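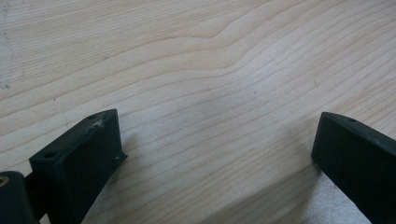 Pale wood grain with a faint bluish-gray stain at the left edge

Medicare Part B drug charge went up after clinic changed hands

Posted by ledgerline73 on Monday, April 30, 2018

My mother is 78 and gets an infusion every four weeks for her arthritis. She has Original Medicare, Part A and Part B, and a Medigap plan from Clernum. For three years she went to a small office called Nyaga Infusion and never got a bill for more than the Part B deductible.

In the winter the office was bought by Bikent Hospital. Same building, same chairs, same nurses. Now she gets two statements for each visit, one from the doctor and one from the hospital. The last hospital statement has a line for "facility services" and says she owes $656. The billing desk told me the claim was sent to Medicare and this is the patient share. They want payment or a payment plan by June.

Can they charge a facility fee when nothing about the visit has changed? And shouldn't the Medigap plan be picking this up? She has paid her premium every month. The nearest other place is Fukura Clinic, 73 miles away, and I would rather not move her if this is just a paperwork problem.

northporch

Yes, they can charge it. Once a hospital owns the office it can bill as a hospital outpatient department, and then there is one charge for the doctor and one for the facility. It happened to my husband with his heart doctor. We complained and got nowhere.

claims_desk_retired

I worked in medical billing, mostly on the secondary insurance side. There are two separate things in your post.

The facility fee is probably allowed. A newly acquired office doesn't always get paid at the full hospital rate, and the rules for that depend on when it started billing as a hospital department and where it is located. Your mother can't settle that herself and it shouldn't hold up the rest.

The $656 is what I would go after. Part B normally pays 80 percent of the approved amount for the drug and the infusion, and she is responsible for the other 20 percent after the deductible. Most Medigap plans cover that 20 percent in full. Plans K and L pay only part of it, and Plan N can have copays for some visits. Look at her card for the plan letter.

Then get the Medicare Summary Notice for that date. It comes in the mail every three months, or she can see it sooner in her online account. Find the hospital's claim and read the column that shows the most she may be billed. If Medicare approved the claim, the notice should also say whether it was forwarded to the supplement insurer. When an office changes owners, patients get entered again in a new system, and the secondary insurance is often left off or typed in with the old ID number. The hospital bills Medicare, sees no other coverage on file, and sends the rest to the patient.

Call the hospital, give them the Clernum policy number, and ask them to bill it and put a hold on the account. Write down the date of the call and the reference number. Call Clernum too and ask if they have any claim for that visit.

If the notice says Medicare denied something, that is different. She has 120 days from the day she gets the notice to appeal, and the last page tells you how. Don't pay before you have read it.

tenmilecreek

Medicare is a mess. My sister's supplement went up $200 in one year and they said it was her age. Call your state's SHIP office, they are free and will go through the bills with you. Took 10 days to get an appointment where I live. Bring both statements and the Medigap card.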